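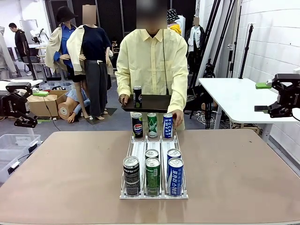

Can restocking bench: three-lane rack between the two arms, tray handover on the far side.

Print this page | E-mail this page
Search this site Go

Vodard Can Restocking Set - README and house rules

Hi! I'm Kaede, I look after this set and the bench it comes from, and this file is half data card and half "how we behave around the arms." I used to keep those as separate files. People read the data card and skipped the rules, so now they're glued together and you get to scroll past the rules to reach the folder layout. Sorry (not very).

If you're only downloading the data, you still want the labeling rules and the part on splits. If you're coming to record with us, please read the whole thing before you touch the bench, and then come find me or Wondimu Moges.

What's in it

276 episodes of two-arm can handling. The job is the same all the way through: drinks cans, a rack with three lanes and spring-loaded pushers, and a person across the table with a tray. One flavor of drink to a lane. Sometimes the arms fill the lanes, sometimes they empty them, and sometimes a can goes to or comes from the tray. Total recorded time is 540 minutes, counting the bits at the start and end of each episode where the arms are parked.

Every episode has the fixed camera video, joint positions for both arms, gripper opening for both sides, and a small text file of notes. There's no audio. We switched that off after the first day, when I listened back and heard how much lunch planning was in there.

The set belongs to the Vodard project. Zirnov is the older one with the boxes, and the formats are close but they are NOT the same, so please don't point the Zirnov loader at this and then write to me. The left and right gripper columns are swapped between them. I know. It's my fault and I've left it alone so that the old scripts keep working.

House rules for the bench

These grew over time, and most of them are here thanks to a particular bad afternoon. They sit on top of your site's safety rules and the arm maker's manual, and if anything below disagrees with either of those, follow them and tell me so I can fix this file.

Two people per session, always. One is the operator and runs the arms. The other is the partner and stands across the table with the tray. The operator doesn't load cans and the partner doesn't touch the keyboard. I've had visitors tell me they can do both and I'm sure they can, but not at my bench.

The operator keeps a hand on the stop button any time the partner's hands are over the table. On the button, please, and no "near" about it. If you need that hand for something else, pause the arms first.

Say it out loud. "Arms live," "arms paused," "hands in," "hands out." The partner answers with the same words. It feels silly for one morning and then you stop noticing. Settimio Sartori does his in Italian when he's tired, which is fine as long as both people in the session agreed on it beforehand.

Speed stays on the slow profile whenever there is a partner. The fast profile exists, it's lovely to watch, and it's for empty-table tests with everybody behind the tape line.

Cords, lanyards, scarves, long hair: tucked in or taken off. Check each other, out loud, before "arms live." Badge cords are the one people forget, me included - I've written it on the session sheet in capitals now. Long sleeves are okay if they're buttoned at the wrist.

The tray stays on the partner's side of the table. Hold it at waist height with one hand and work with the other. Don't lean over the rack to reach a can that's fallen down on the robot side. Call a pause, walk around, get it.

Cans are sealed and stay sealed. If one gets dented, pull it from the session and put it in the reject crate, and write down which episode it came out of. A dented can sits differently against the pusher and you'll be chasing a ghost in the gripper data for a week. (Nobody drinks the bench cans either. Asnakech Tufa keeps a separate stash in the fridge and she's generous with it, so ask her.)

Spring pushers. Keep your fingertips out of the lanes with the arms live, and if you're resetting by hand, ease the pusher back instead of letting it snap. I don't think anyone's going to get badly hurt by one, but it makes you jump, and I don't want anybody jumping next to a moving arm.

Cables. The room is shared with the clothing shoots, so there are stands and mannequins and leads all over the place, and I've given up fighting that. What I do ask is that the partner's spot and the way out from it are walked before each session. If you have to step over something to back away from the table, move it or don't start.

Passers-by. Lots of people cross behind the bench. They don't need to stop, but if someone comes up to chat with the partner, the operator pauses. Every time, even if it's the boss. Especially if it's Mulugeta Gebretsadik, who tells long stories.

Consent and faces

The partner signs the recording form before their first session, and they can pull their episodes later, no questions. If that happens the episode number is retired and we don't reuse it, so gaps in the numbering are normal and you shouldn't fill them in.

Faces in the video are blurred before anything leaves the lab. The blur tool isn't clever and it'll happily blur a mannequin's head along with everyone else's. I leave those. I'd much sooner have too much blur than spend my evenings deciding who is plastic. Please don't try to undo the blurring or work out who the partner is from clothes or hands. That's a condition of using the set.

If you spot a face we missed, write to me straight away with the episode number and stop sharing that file until you hear back.

How we label

One line per action, present tense, everyday words. "Right arm lowers can into middle lane." Skip "attempts" and "successfully" - if it worked, the next line will show it, and if it didn't, add a line that says what happened.

Lanes are left, middle and right as seen from the fixed camera. This is the rule people break most. The partner stands facing the camera, so their left is your right, and we had a whole run of notes written from the partner's side before Wondimu caught it. Those are fixed, and the old notes are in the folder called old_notes in case you want to see how confused we were. Arms use the same camera-side naming.

Name cans by what's printed on them if you can read it. If you can't, use the color. Don't guess from the lane, even though the lanes are sorted by flavor, as the whole point of the wrong-lane episodes is that one of them is wrong.

Dropped cans, bumped racks and stops all get kept. Please don't tidy the data for us! An episode where the operator hit stop is tagged with the word stop, and the note says why in a sentence. Those are some of the most useful files we have and I'd be sad to see them cleaned out of somebody's copy.

Splits

Split by session, never by episode. Episodes from one session share the lighting, the partner and the exact spot where the rack was sitting, so if you mix them you'll get a beautiful score that means very little. There are 8 sessions set aside for testing, listed in test_sessions.txt. Leave them out of training, and that includes "just to warm up the vision part," which is a real thing somebody wrote to me.

Folder layout

episodes - one folder per episode, with video, joints, gripper and notes inside
sessions - the session sheets, typed up, names removed
old_notes - see above, don't train on these
test_sessions.txt
CHANGES.txt

Known problems

The clock on the right arm drifted in the early sessions. CHANGES.txt has the offsets, and the loader applies them unless you tell it not to.

Reflections off the can tops flare in the late afternoon recordings. We tried a cloth over the window and it helped a bit.

The background changes a lot, with clothes and stands moving between sessions and people walking past. If you want a clean plain backdrop, this isn't your set. Berhe has one, ask them.

All the cans are the same general size. I have no idea how any of this carries over to bottles, and I'd be careful about claiming it does.

What I'd rather you didn't use it for

Anything where a model trained on this runs near people at full speed without its own safety layer. The calm, slow handovers in here are calm and slow thanks to two trained people and a stop button, and none of that is in the joint files. Jedetti asked me about this in May and I gave them the same answer, only longer.

Coming to record

Saturday mornings are quietest. Send me a note first, bring closed shoes, and expect to spend your first session as the partner before you run the arms. Session sheets are on the clipboard by the door - fill one in even if you only did a single episode, and put the clipboard back on its hook.

Corrections to this file are welcome, send them to me or leave them on Wondimu's desk.

Print this page | E-mail this page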